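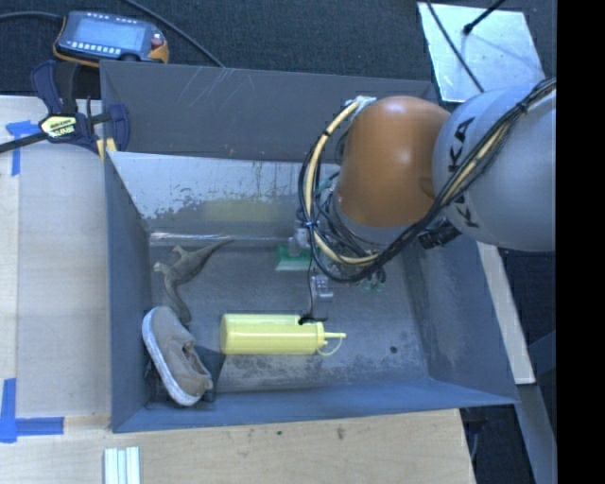 Tidy-up robots: getting there, slowly

Can a machine clear up after a family yet? Sort of, says a small team in Hilham that has spent since May asking a KUKA arm to pick household odds and ends out of a bin. Squeeze bottle, canvas shoe, toy dinosaur. The stuff you step over on the way to the kitchen.

Latest tally from the group, run by engineer Efraín Condori: 1760 attempts, objects lifted clear and set down in the right spot 80 percent of the time. Better than last year's 51. Still not good enough to sell anybody, Condori says.

"A parent does this half asleep with a phone in one hand," he said. "We need a bin, good light and a person by the stop button."

Shoes are the worst of it. Canvas gives when you grip it and the opening can face any which way. On shoes alone the rate drops to 46 percent. Bottles go better, though a yellow one with its cap on a tether has cost the team a few afternoons – the cap swings, the software thinks the bottle is moving and it starts over. Dinosaur is somewhere in between, depends which way the tail points.

Speed is the other problem. The arm takes its time over every pick, and a real playroom floor has a lot more than three things on it.

Shops may get there first. Besnard, the Flimelbridge homewares store, wants to try a similar setup for sorting returns in its back room, where items come in one bin at a time and no one minds if it runs overnight. Talks are at an early stage, the store said, and no jobs are affected.

Condori's team moves on to towels and socks next. He is not looking foward to the socks.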